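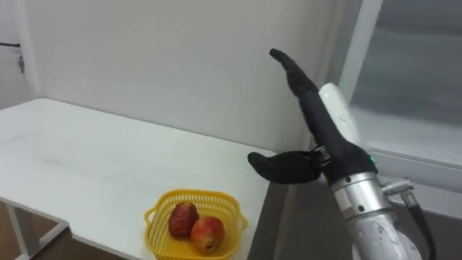
Side room, white table by the wall, with two apples in a yellow basket.

Staff Fruit and Break Room Project
Progress report, second period
Prepared by Jyoti Singhal for Orlando Marulanda, Site Services

Summary

The side room is open and in daily use. Fruit is being delivered and put out. Spending is within the 2,000 approved for the period. The chairs and the wall shelf are still outstanding, and there is one decision we need from you, set out at the end.

Work done since the last report

The stored boxes were cleared out and the old filing cabinets went to Tralo for disposal. The walls were painted off-white to match the corridor. We kept the white table that was already there and placed it against the wall, which leaves the way to the door free. Jairo Quispe tightened the leg frame and it no longer rocks.

The tabletop has been wiped down with the ordinary spray but faint smudges and light scuff marks remain. Rocío Urrego tried a cream cleaner on one corner with little change. They don't affect use and we don't propose to spend money on them. If you would prefer a new top, Fotavex can quote.

Fruit is put out in a small yellow plastic basket with a handle at each end. The open lattice sides let air through and make it easy to rinse. We had planned on a large bowl, but the basket can be carried to the kitchen in one hand and takes up little of the table. It is refilled in the morning and again at 2 p.m. if needed.

Deliveries

Muñoz supplies the fruit. In the first month we ordered apples, bananas and pears. The pears came in hard and most were left, so they were dropped from the order. Bananas go first and are usually finished by noon. Apples last longest, and both the dark red and the lighter, mixed-color ones get eaten.

There were 3 late deliveries in the period, all in July. Yhon Condori spoke to the supplier and the drop-off was moved to the side entrance, where someone is on hand to sign. Deliveries have been on time from then on.

Fruit that has gone soft is taken out at the morning refill. Waste was highest in the opening weeks, when we were ordering too much. The standing order was cut and has stayed at the lower level.

Use of the room

We asked staff for comments and received 14 replies. Most were about seating. People like having somewhere to sit away from their desks, and several mentioned the daylight from the large window. Two asked for a blind for bright afternoons. One asked for nuts, which we have declined on allergy grounds.

Outstanding items

Chairs: ordered from Vamov, delivery put back to next month. Folding chairs are on loan from the training room until then.

Wall shelf: not started. Jairo has the brackets and needs half a day.

Door: the handle is stiff and has been reported to maintenance.

Decision needed

The present fruit order is approved to the end of this period only. Please confirm whether it should continue at the same level. Muñoz needs two weeks' notice of any change, and Rocío will place the next order once we hear from you.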